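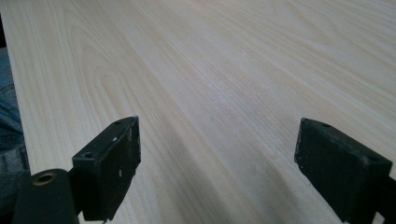 Section 4. Caring for the table top

The Idside top has a pale finish with a visible grain. The pattern varies between tops and can change across a single one, from wide arched loops to long straight lines. These differences are not faults and are not covered under returns.

Read this section before you use the table for the first time. For leg assembly, go back to Section 2.

4.1 First cleaning

1. Wait until the legs are fully tightened and the table stands level.
2. Peel off any remaining film. Start at a corner and pull low and slow, keeping the film close to the surface.
3. Wipe off packing dust with a dry, soft cloth. Follow the direction of the grain.
4. Add a few drops of mild dish soap to a bowl of lukewarm water. Dip the cloth and wring it out well.
5. Wipe the whole top, then the edges.
6. Dry with a second cloth. Do not leave the top to air dry.

Note: Dust shows up more easily if you stand at one end of the table and look toward a window. Reflected light can also make part of the top look lighter than the rest. Move to the other side and check again before you report a color difference.

4.2 Everyday care

Wipe up spills right away, especially coffee, red wine, beet juice and anything with turmeric in it. For dried food, lay a damp cloth over the spot for 10 minutes and then wipe. Repeat if needed.

For grease, use the Skoteck surface cleaner (part 278) or the soap mix from 4.1. Spray the cleaner on the cloth - never straight onto the table - and keep it away from the joint if you have fitted an extension leaf.

CAUTION: Do not use scouring pads, powder cleaners, bleach, acetone or steam cleaners. Damage from these cannot be repaired with the touch-up kit.

CAUTION: Always use a trivet under pots, baking dishes and electric kettles. A folded dish towel is not enough.

4.3 Marks and light scuffs

1. Clean and dry the area as in 4.1. Many marks are only residue and will come off at this point.
2. If the mark is still there, rub it lightly with a dry microfiber cloth, along the grain.
3. For a scratch you can feel with a fingernail, use the pale stick from the Brustisix touch-up kit (part 582). Fill the scratch, wait 10 minutes and level it with the plastic scraper.
4. Buff with a clean cloth.

Try the stick on the underside first. The color gets slightly darker as it sets.

4.4 Sunlight and placement

The top will change color a little during the first months. Move lamps, bowls and place mats from time to time so that they do not leave lighter patches. If you own the Sampaio extension leaf, store it in the same room as the table, flat and uncovered. A leaf kept in a closet will not match when you put it in.

Keep the table at least 10 inches from radiators and floor vents.

Replacement felt pads are part 78. Stick them under anything heavy that gets moved around on the top, such as a sewing machine or a monitor stand.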